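La cinta amarilla

El anuncio decía que la cinta Flenard no dejaba residuo, y Yi-an Yoon lo leyó dos veces antes de doblar el papel y metérselo en el bolsillo del delantal. Llevaba bastantes años empaquetando cosas ajenas como para creer en los adhesivos. Había visto cintas eternas despegarse en el rellano y cintas provisionales arrancar el barniz de una cómoda heredada.

– La ha comprado Murray – dijo Catherine Kinnear desde la puerta –. Dice que es la buena.

– Murray dijo lo mismo de las cajas.

Las cajas estaban en el pasillo, con el fondo vencido. Catherine las miró y no contestó. Se fue a buscar café, o eso dijo, y Yi-an se quedó sola con el encargo: veinticuatro paquetes para la casa de subastas Disier, que debían salir antes de marzo, cerrados con cinta amarilla los que llevaban cerámica y con cinta marrón los demás. La idea del color también era de Murray Gilchrist. En el muelle, según él, los mozos verían el amarillo y tratarían el bulto con respeto. Yi-an había trabajado en un muelle. Los mozos veían la hora de comer.

Empezó por un plato hondo, azul, con una grieta que alguien había rellenado mal. Papel de seda, cartón, otra vuelta de papel. Luego una salsera sin pareja. Luego una figurita de pastora a la que le faltaba el cayado y que en el inventario constaba como «completa», cosa que Yi-an corrigió a lápiz, sin esperanza de que lo leyera quien debía leerlo. El lote llevaba el número 602. Se preguntó dónde estarían los seiscientos uno anteriores y si también les faltaría algo.

A media mañana ya tenía una opinión sobre la cinta. Se rasgaba en diagonal. Se pegaba a los dedos con más ganas que al cartón. Cada vez que la soltaba, el extremo volvía a fundirse con el rollo, y había que buscarlo a tientas con la uña, girando despacio aquel círculo de un amarillo limón que no perdonaba. Por dentro el núcleo era azul verdoso, un color de piscina barata. Lo dejó sobre la superficie gris y fue a lavarse las manos. No sirvió de mucho. 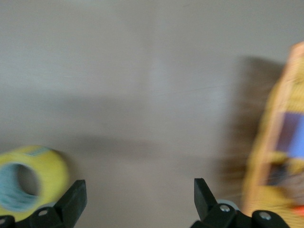
Fengying Song opinaba que el problema no era la cinta. Lo dijo por teléfono, con el grifo abierto de fondo, y añadió que ella había cerrado mudanzas enteras con cosas peores, que bastaba con doblar la punta sobre sí misma cada vez que se cortaba un trozo, que eso lo sabía cualquiera, y que si Yi-an no lo hacía era por terquedad.

Yi-an dobló la punta. La punta se quedó doblada, muy digna, durante dos paquetes. Al tercero se despegó.

– ¿Y bien? – preguntó Fengying.

– Funciona a ratos.

– Como todo – dijo Fengying, y cerró el grifo.

Después de comer apareció Murray con el abrigo puesto, señal de que no pensaba ayudar. Recorrió los paquetes con la vista y se detuvo en uno cuyo cierre hacía una pequeña ola.

– Ese está torcido.

– Está cerrado.

– La gente se fija, Yi-an.

Ella pensó en la gente. Pensó en el comprador del lote, que pagaría por una pastora completa y abriría el paquete con un cuchillo de cocina, sin mirar por dónde. Pensó en el folleto, que prometía 1000 aplicaciones domésticas, y trató de nombrar diez. Llegó a siete, contando la de sujetar una ventana, que era la que le había tocado hacer a ella el invierno pasado en casa de su hermana.

– Ábrelo – dijo –. Si te molesta, ábrelo y lo cierras tú.

Murray se quitó un guante. Buscó el borde con el pulgar, tiró con cuidado y la cinta salió de una pieza, limpia, con un ruido de cremallera. Debajo, el cartón estaba intacto. Ni una fibra levantada, ni una sombra de pegamento.

– Sin residuo – dijo Murray. No se molestó en disimular el gusto que le daba.

Yi-an pasó el dedo por el cartón. Era verdad. También era verdad que una cinta que salía tan fácil de un paquete con una salsera dentro no estaba haciendo gran cosa por la salsera, y se lo habría dicho, pero él ya se estaba poniendo el guante otra vez y hablaba de pedir dos docenas más.

Cuando se fue, ella sacó del cajón la cinta marrón de siempre, fea y pegajosa, y cerró el paquete con tres vueltas. Luego buscó la punta de la amarilla, tardó lo suyo en encontrarla y puso una tira por encima, bien recta, para que se viera desde el muelle.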